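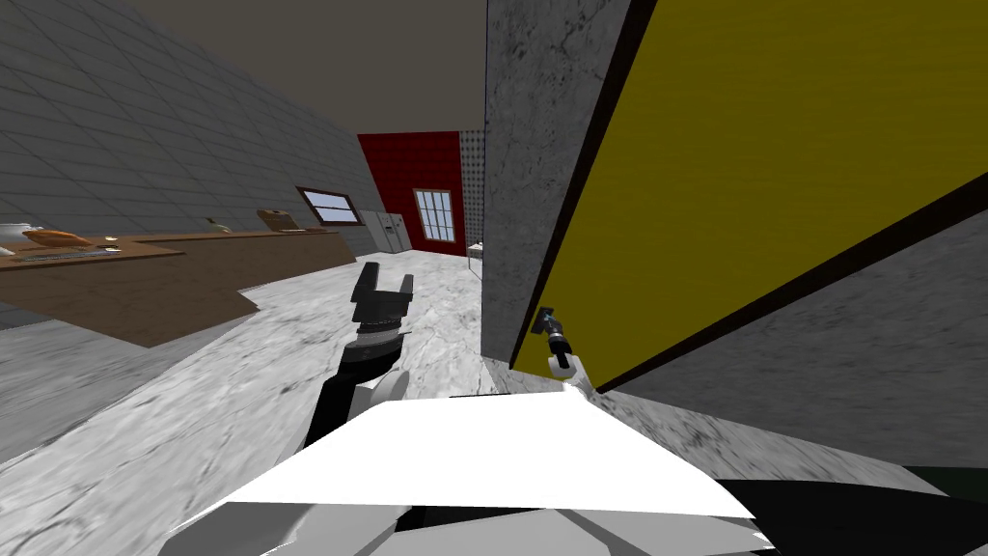 Simulated kitchen, right gripper up against the yellow door near its handle.

I have now read the Grukosix good practice guide for household manipulation twice, and I still can't work out what it wants from me.

The part I care about is doors. The guide says a door task should be "completed without undue contact." It never says what undue means. A gripper has to touch a door to open it. Does a fingertip on the panel beside the handle count? What about pushing the edge with the side of a finger, the way I do at home with a mug in each hand? Heinonen's older checklist was ugly, but at least it gave a force limit and told you where to measure it.

So I went through our own logs from June. We had 1,071 simulated door runs, and the checker that ships with the Flemeo toolkit passed 943 of them. Sounds great. Then I sat and watched 200 of the passes, and I would not want roughly a third of those in my kitchen. The door ended up open, so the box got ticked. How it got there was left to the imagination.

I'm not against rules. I'd take three dull ones over the forty pages we have:

Write down what the other arm is doing. Most of the reports I see only describe the hand on the handle.

Report contact with anything that isn't the handle, even when the run passes.

Don't call a simulator result a safety result. Marble in a simulator has whatever friction somebody typed in, and a cabinet door weighs what the file says it weighs.

The last one gets me the most pushback. Grillico puts a "meets good practice" line on its product page, and as far as I can tell from the footnote it rests on 300 runs, all simulated. Maybe the real arm is fine. I'd like to see it tried on a door with a loose hinge before I believe it – or on the cabinet over my stove, which sticks.

There is supposed to be a revised draft of the guide. I've asked for the door section and got back a link to the version I already have.

Posted 26/10/2025
Filed under: standards, grumbling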